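Herkia Five-Finger Hand with Textured Glove
Sold by Lindgren - Hands and Grippers

Shared 54 times - 17 comments

The Herkia is a five-finger hand for medium-size arms. It comes with a wrist adapter, one control cable, a textured glove in dark gray and a flat side bracket for mounting a camera or a light. The bracket is drilled along its length so it can be set where the arm leaves room for it.

We sell three end effectors for light tabletop work, and most of the questions we get are about which one to buy. This page covers the Herkia and compares it with the other two, the Reden parallel gripper and the Zoleo suction head.

What it is for

Cards, sleeves, small boxes, foil packs, folded paper. The Herkia does its best work when the items on a table don't match each other. If all your parts are the same shape, buy the Reden. It costs less, it is faster, and there are fewer moving parts to look after.

The hand weighs 465 grams without the glove. Check that figure against the payload of your arm before you order, and leave room for the bracket and whatever you bolt to it.

How we compare them

We use the same test for every hand we stock. A cardboard organizer with narrow slots goes on a table, with printed cards and other flat pieces, and the arm is asked to take cards out of the slots and put them back. It is a hard test for a gripper. The slots leave little room on either side of the card, and cardboard partitions bend if they are pushed. 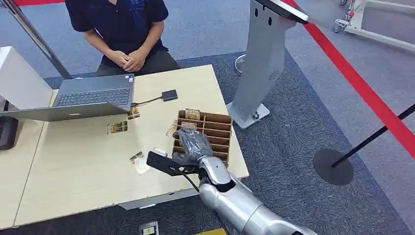
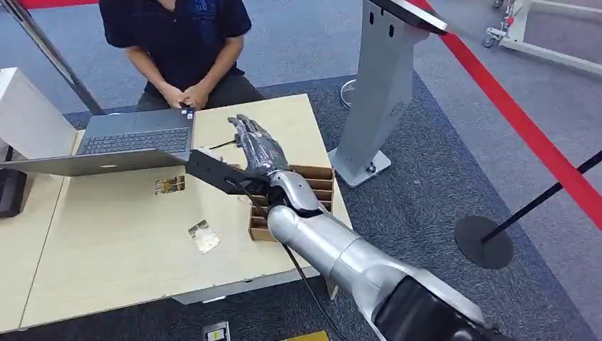

Herkia hand over the card organizer, with the side bracket fitted at the wrist.

Can the glove be taken off for fine work?

The glove pulls off from the wrist end after you loosen the strap, and the hand will run without it. You lose a good deal of grip on glossy surfaces, so we suggest leaving it on for cards and plastic sleeves.

Results

Herkia: Good on cards standing upright in a slot. Fair on cards lying flat on a bare table, where the fingertip has to drag the card to an edge before it can be picked up. Good on folded paper. Slow compared with the other two.

Reden parallel gripper: Very good on upright cards when the slot is wide enough for both jaws. In the narrow slots the jaws catch on the partitions. Poor on anything lying flat, unless you add the thin scoop tips, sold separately.

Zoleo suction head: Very good on flat cards and sleeves. It can't reach down between the partitions, and it does badly on creased foil and folded paper. It also needs an air line, and the pump is loud enough that you will want it away from where people sit.

For a table with a bit of everything on it, we would buy the Herkia. For flat cards only, the Zoleo is the better choice and the cheaper one.

Fitting

The wrist adapter takes four screws. Fit the bracket before you run the cable, or you will have to take the cable off again. The bracket can point to either side, but it sticks out a fair distance, so set it in your arm's collision model before you try any reach across the table. We have had returns with bent brackets and in every case the model had the hand and left the bracket off.

Leave slack in the cable at the wrist. A cable pulled tight will limit rotation, and on some arms it shows up as a torque fault that looks like a bad joint.

Care

The glove is a wearing part. Herkia rates it for 2000 grasps on paper and card. Wipe it with a damp cloth when it starts to slip, let it dry fully, and replace it when the texture is smooth at the fingertips. The thumb goes first. Spare gloves are sold in pairs, left or right.

In the box

Hand (left or right, choose when ordering), glove, wrist adapter, side bracket, control cable, screws, hex key, printed setup sheet.

The arm, camera and power supply are not included. Orders placed on a Saturday are packed the next working day.

Comments (showing 3 of 17)

benchtop_mo
Does the bracket fit the older Herkia with the round wrist? I have two of those and would like to put a camera on at least one.

Lindgren Support
The older wrist needs an adapter ring. It is listed under spare parts.

kt_automation
Bought the left hand in May. Agree about flat cards, it takes a few tries. I put a thin rubber mat under them and that helped a lot - the card lifts at the corner and the thumb can get under.

Related items
Herkia spare glove, pair
Herkia adapter ring, round wrist
Reden parallel gripper
Reden thin scoop tips
Zoleo suction head with pump
Lindgren cable clips for wrist and forearm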